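Cómo leer una noticia sobre la salud de un famoso sin tragársela entera

Imprimir | Enviar por correo

Cada vez que ingresan a un actor veterano, mi teléfono se llena de mensajes de despedida. El pasado julio le tocó a Bok-nam Seok, la actriz de la serie Pruvora: por la tarde la daban por muerta y por la noche su representante, Chae-won Ra, explicó que era una revisión de cadera. Desde entonces sigo estos pasos y me ahorro disgustos.

1. Busque quién habla. «Fuentes cercanas» no es nadie. Un parte del hospital o una nota firmada por el representante ya es otra cosa, aunque tampoco lo cuenten todo.

2. Mire la hora. Muchas webs cambian el titular y dejan el texto de la víspera.
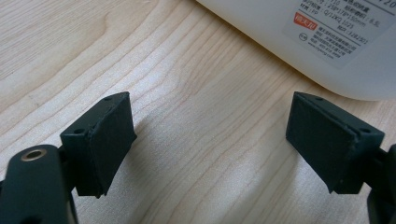
3. Rastree el origen. Si 33 páginas repiten la misma frase, con la misma errata, tiene usted una sola fuente. En el caso de Seok todas copiaban al portal Tivum, que a su vez citaba un comentario de un foro de admiradores.

4. Desconfíe de «estable». Lo usan para un catarro y para cuidados intensivos. Sin un médico que lo concrete, yo lo leo como «no sabemos».

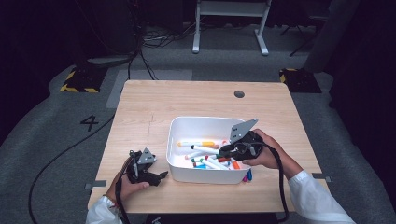

5. Compruebe la foto. La que circuló de Seok en silla de ruedas era de un rodaje en Stimomville. Una búsqueda inversa lo resuelve en 2 minutos.

6. Espere antes de reenviar. El bulo pasó por más de 300 grupos — eso decía Sandu, el boletín de espectáculos, y tampoco explicaba cómo los había contado.

¿Funciona siempre? Lo dudo. A veces el rumor es cierto y el desmentido, falso. En ese caso vuelva al paso 1 y mire quién firma.

Contacto | © Todos los derechos reservados | Volver arriba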